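Venue Operations | Live Music | Checklists

Pre-Show Safety Inspection: Small Music Halls and Listening Rooms

Issued by the Urnstead Hall production office. Revised in July. 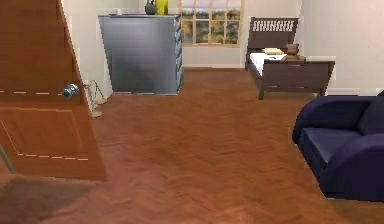
1. Doors, exits and aisles

1.1 All exit doors open fully and close without force. Knobs, bars and hinges are tight.
Comment: The stage left door has been sticking at the top corner. Planed twice this season. Report it again if it drags.

1.2 Exit signs are lit, including the sign behind the merchandise table.
Comment: Satisfactory.

1.3 Aisles are clear to their full width. Instrument cases are not to be stored in the side aisle, including during sound check.
Comment: Two guitar cases and a keyboard bag were removed at the last inspection. Touring parties must be shown the case room on arrival.

1.4 Posted capacity is 402 with the floor standing and 179 with the floor seated. The correct card is displayed at the box office for the night's layout.
Comment: The standing card was left up for a seated folk program. Box office staff have been reminded to change the card when the chairs go out.

2. Stage and risers

2.1 Riser legs are locked and pinned. The drum riser is tested with a person standing at each corner.
Comment: One pin was missing at the rear. Replaced from the spares drawer, which now needs restocking.

2.2 The front edge of the stage is marked with white tape, unbroken from wing to wing.
Comment: Tape lifts where the wedge monitors are dragged. Monitors are to be carried by two people.

2.3 Cables crossing a walkway are covered or flown.
Comment: Satisfactory, except the line to the piano microphone. The piano was moved after the cable run was set. Any change to the stage plan after 4:00 p.m. requires a second walk of the stage.

2.4 Drinks are kept off amplifiers, the piano and the monitor desk.
Comment: Ongoing. Performers are to be offered the small side tables.

3. Power and lighting

3.1 Stage power and lighting power are on separate circuits, and each outlet box is labeled.
Comment: The label on box 4 is worn and cannot be read from standing height.

3.2 Every hanging light has a safety cable, closed and bearing no load.
Comment: All checked from the ladder. The Gralex units at the front have short cables that must be looped once only.

3.3 Haze and fog machines are used only after the front of house manager has been notified.
Comment: The support act for the Mosoti record release brought its own machine and did not declare it. The advance form now has a line for this.

4. Sound levels

4.1 A level reading is taken at the mixing desk and at the front rail during sound check and again in the first 20 minutes of the headline set.
Comment: The second reading was missed on one night. The form must be signed by the person who took the reading - initials are not enough.

4.2 Free earplugs are available at the bar and at the coat check.
Comment: The coat check dish was empty. Refill before doors.

4.3 Speaker stacks are strapped and do not move when pushed at shoulder height.
Comment: Satisfactory.

5. Backstage

5.1 The first aid kit is complete and in its marked place outside the green room.
Comment: Burn dressings are past their date. Ordered.

5.2 Stairs to the dressing rooms are lit during the performance.
Comment: The Hendari quartet asked for the stair light to be turned off during quiet passages. The request was declined. A shade has since been fitted and the light remains on.

5.3 The stage manager has the names of all persons in the touring party.
Comment: Guests of the artist are to be added at the stage door - no exceptions for short visits.

Inspection completed by: Larysa Zinchenko, Stage Manager
Reviewed by: Audrey-Anne Zacharias, Production Office

Items marked for repair must be closed out before the next public performance.

Shared 20 times | 3 comments

bassclef_dee
Could you post the advance form as well? Our room is half the size but we have the same trouble with fog machines turning up.

Tomas R.
For 2.2, cloth tape held up much better for us than the vinyl kind. You do have to scrape the old glue off first.

monitorworld
Does 4.1 apply to acoustic shows? We only take readings when there is a drum kit on stage and I'm wondering if we should change that.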